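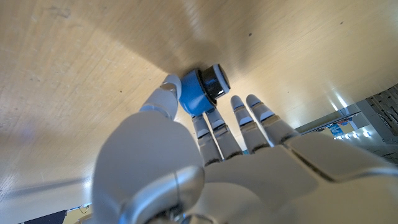
사진 제공=Leminix

손은 좋아졌는데, 설거지는 누가 하나

2022/09/22 | 기술과 살림 뉴스레터

로봇 손이 파란색과 검은색으로 된 작은 원통 하나를 엄지와 검지 끝으로 붙들고 있다. 마디마다 이음매가 있고 손가락은 다섯 개, 겉은 희고 매끈하다. 이런 손을 보면 독자들이 메일을 보낸다. 그럼 이제 우리 집 싱크대는 언제 맡길 수 있느냐고. 지난 2월에도 같은 질문을 받았고 그때 내 대답은 "아직 멀었다"였다. 일곱 달이 지났으니 다시 답해 본다. 아직 멀었다.

멀었다고 말하는 근거를 좀 적어 두겠다. Leminix는 작은 부품을 집어 나무판에 대고 누르거나 옮겨 놓는 작업을 오래 해 온 회사다. 이들이 올해 공개한 자료에는 조립 보조 로봇 Joseph의 시험 기록이 들어 있다. 시도 횟수는 2,000회, 그중 사람이 전혀 손대지 않고 끝난 것이 687회다. 회사 자료는 이 숫자를 꽤 자랑스럽게 내세운다. 나는 반대로 읽었다. 셋 중 둘은 누군가가 옆에서 다시 집어 주거나, 자세를 고쳐 주거나, 처음부터 새로 시작해야 했다는 얘기다. 우리 집에서 컵을 찬장에 넣는 사람이 그 정도 확률로 일한다면 나는 그냥 내가 넣겠다고 할 것이다.

물론 공장과 부엌은 다르다. 그런데 다르다는 말이 대개 로봇 쪽에 불리하게 작용한다는 점을 업계는 잘 말하지 않는다. 작업장에서는 부품 크기가 정해져 있고 판의 높이도 정해져 있다. 조명도 바꿀 수 있고, 바닥에 양말이 굴러다니지도 않는다. 그렇게 조건을 맞춰 주고도 저 숫자다. 부엌에는 뚜껑만 해도 돌려 닫는 것, 눌러 닫는 것, 고무 패킹이 반쯤 빠져서 요령이 필요한 것이 섞여 있다. 우리 집 참기름병은 나도 가끔 못 연다.

손 자체를 깎아내릴 생각은 없다. 몇 해 전만 해도 집게 두 개가 전부인 기계가 많았고, 물건을 집는다기보다 물어 올리는 쪽에 가까웠다. 엄지가 따로 있고 나머지 네 손가락이 나란히 달린 손이라면 쥐는 방법이 훨씬 많아진다. 문제는 방법이 많아진 만큼 틀리는 방법도 많아진다는 데 있다. 공정 설계 일을 하는 Aleksandra Sowa에게 전화로 물었더니 대답이 짧았다.

"손가락을 더 달면 시연은 멋있어져요. 라인에서는 고장 날 데가 늘어나고요." 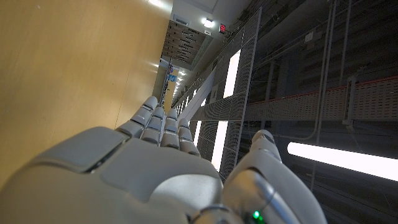 Sowa가 더 걱정하는 건 시간이다. 같은 자료를 보면 Joseph이 부품 하나를 집어 제자리에 놓는 데 걸린 시간은 평균 30초였다. 숙련된 작업자라면 그사이에 여러 개를 끝낸다. 밤새 돌리면 된다는 반론이 늘 나오는데, 밤새 돌리려면 밤새 틀리지 않아야 한다. 앞의 687이라는 숫자로 되돌아가게 된다. 새벽에 부품을 떨어뜨리고 멈춰 선 기계는 아침에 출근한 사람이 치운다.

Wostivano 쪽 이야기도 들었다. 이 회사는 가정용 정리 로봇 Gurno를 준비 중이고 빨래 개기와 식탁 치우기를 첫 기능으로 내걸었다. 제품 담당 Vasanthi Pinto는 통화에서 꽤 솔직한 편이었다. 수건은 된다고 했다. 셔츠는 펼쳐서 놓아 주면 된다고 했다. 뒤집힌 양말은? 잠깐 말이 없더니 "다음 버전에서 보고 있다"고 했다. 셔츠를 펼쳐서 놓아 줄 정성이면 이미 반은 갠 셈이라고 내가 말하자 Pinto도 웃기는 했다. 반박은 하지 않았다.

Gurno의 시범 가정을 모집할 때 신청자가 거의 400명이었다고 한다. 그만큼 집안일이 지긋지긋한 사람이 많다는 뜻이니 수요를 의심하지는 않는다. 내가 의심하는 건 일정이다. Pinto에게 식탁을 치울 때 먹다 남은 국그릇은 어떻게 하느냐고 물었더니 액체가 담긴 그릇은 시범 대상에서 뺐다고 했다. 한국 가정의 식탁에서 국그릇을 빼면 뭐가 남는지 모르겠다. 김 봉지 정도는 맡길 수 있겠다.

독자들께 권하고 싶은 건 시연 영상을 볼 때 몇 가지를 챙겨 보시라는 것이다. 중간에 화면이 끊기는지, 재생 속도를 올렸다는 작은 글씨가 구석에 있는지. 물건을 집는 장면만 있고 내려놓는 장면이 없는 영상도 많다. 집는 것보다 놓는 게 어려울 때가 있다. 선반 끝에 유리컵을 놓아 본 사람이면 안다. 실패한 횟수를 같이 밝히는 회사라면 일단 점수를 줘도 좋다. 그 점에서 Leminix는 숫자를 감추지 않았으니 칭찬할 만하고, 나는 그 숫자를 그대로 인용했을 뿐이다.

가격 문의도 많았는데 Leminix도 Wostivano도 답을 주지 않았다. 임대 방식을 검토한다는 말은 Wostivano에서 나왔지만 월 얼마인지, 고장 나면 누가 오는지, 오는 데 며칠 걸리는지는 정해진 게 없다고 한다. 식기세척기 수리 기사 한 번 부르는 데도 한 주를 기다려 본 입장에서는 이쪽이 더 궁금하다.

다음 호에서는 Gurno 시범 가정 한 곳의 이야기를 실을 예정이다. 수건을 맡겨 본 집이고, 양말 얘기도 꼭 물어보겠다. 로봇 청소기보다 복잡한 기계를 집에서 써 본 독자가 있으면 이 메일에 답장을 주시기 바란다. 잘된 이야기도 받는다.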